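Stocking up because of a war headline? Read this first 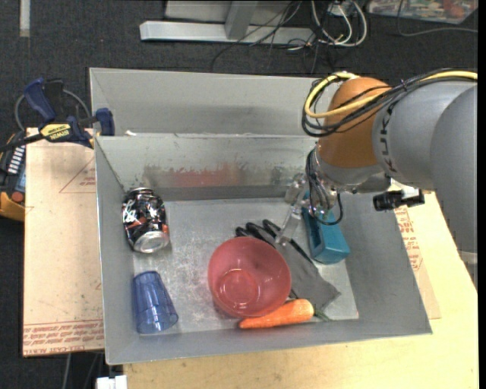

2 min read

Every time troops move near a border, somebody sells a 90-day pantry. I doubt most homes need one. The Zornance kit I looked at was mostly salty noodles, and you need water for those.

Start with 10 days of food you already eat. Canned beans, rice, peanut butter. Write the month on each lid – October, say – and put new cans at the back.

Skip the "crisis" candles too. A plain flashlight and spare batteries do more, and they won't burn the curtains.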